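Grolley food bank moves to larger building

October 2020

The Grolley Community Food Bank has moved out of the basement it used for seven years and into the former Zarkivance furniture store on Mill Street. The new space opened to families last week.

The food bank gave out 1,076 boxes in February, its last full month before demand began to climb. Director Everett Yazzie said the old basement had one narrow staircase and no room for a second refrigerator, and that deliveries had to be carried down by hand.

"We were turning down milk and eggs," Yazzie said. "A store would call with a good donation and we had no place to put it."

The new building has a loading door at street level and a walk-in cooler left over from a bakery that rented the back half of the store before the furniture business expanded. The town is leasing the property to the food bank for 20 months, with an option to renew. 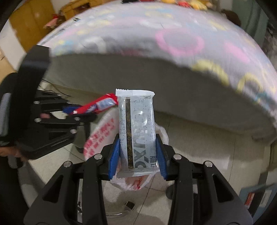 Pickup is now by appointment, and families stay in their cars. Each box holds canned vegetables, rice, pasta, a jar of peanut butter and whatever fresh produce came in that week. School-age children also get a bag of single-serve snacks. Small sealed packets with crimped ends, the kind that fit in a coat pocket, are what the food bank runs out of first, and Yazzie asked donors to keep them in mind. Opened or repackaged food can't be accepted.

Desmond Quintanilla, who manages the warehouse, said the food bank also needs egg cartons, paper bags with handles and a working pallet jack. The current one came with the basement and no longer lifts a full load - it has been repaired twice.

Donations may be dropped off at the loading door on weekday mornings. The entrance on Mill Street is for pickup only. Drivers should come in from the Iltitel Road side, as the alley behind the building is one way.

Families who were registered at the old location do not need to sign up again. New families should bring proof of address to their first pickup.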